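Pandemum Tabletop Arm - Set-up Guide
Section 2: Planning and Budgeting
Kultedach Technical Desk, 22 June 2019
Reading time: 2 minutes

2.1 Before ordering

1. Measure the table. Allow clear space at the front edge for the arm to work in.
2. List the objects to be handled and note the widest. The quote for fingers depends on it.
3. Decide whether the cameras will stand on the table or on the wall. Wall brackets are priced separately.
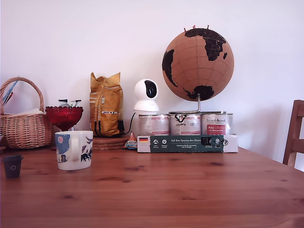

4. Set aside 12 per cent of the purchase price for spares. Finger pads and cables are not covered by the warranty.

Note: Orders placed in December ship in the new year and may fall under a different budget period.

2.2 Comparing quotes

5. Ask each supplier for the arm, controller and gripper as separate lines. Bundled prices hide the cost of a second gripper.
6. Check the length of the service contract. The standard term is 18 months - longer terms must be agreed before delivery.

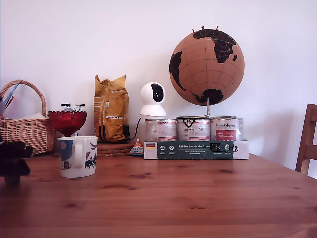
Cârstea, commenting on the previous edition, asked for training to be quoted as its own line, as it had been left out of two bids and had to be found later from the spares money.

7. Enter training as a separate line.

2.3 Acceptance

8. Run 300 grasps with your own objects before signing for the equipment.
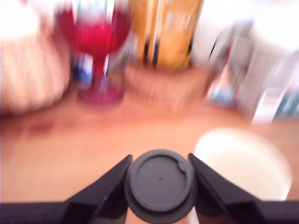 9. Record every dropped object and the finger opening used.

Caution: Do not release the final payment until the log is complete.

Related items
Section 3: Mounting the Arm
Imari Gripper - Spare Parts List
Service Contract Terms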